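Notebook, sink bench, October
Chore of the week: clear the tray next to the sink

Back on the kitchen corner after losing the morning to the Zostden controller (bad cable, of course it was the cable). The question on the whiteboard is still the same one – can a machine tidy up around a sink without one of us hovering over it? My feeling today is "sort of, if you like towels."

We're giving it 20 tries per item and a time limit of 210 seconds for the full tray. I went with the red tray again, ball up in the corner, sponge near it, then the yellow cloth and the two ropes. Everything gets its own bit of space for now. Piles can wait!

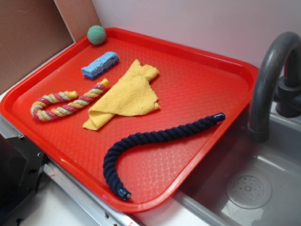 Notes before the next round

The ball worries me most, tucked into the rim like that. Fingers need room on both sides and the corner doesn't give any. Simon (the planner, v4) wants to come straight down on it, and I'd love to see it nudge the ball out first.

Navy rope: grab mid-length or by an end cap? Mustex picks the cap every time. The caps are shiny, so I don't trust the depth reading there. Try both.

Cloth should be the easy one. Folding it is a whole other story and I'm not promising that to anyone.

Still to do: drop gripper force to 200 on the sponge, ask Zillatitz about softer pads, and rerun the whole set after lunch with the same layout.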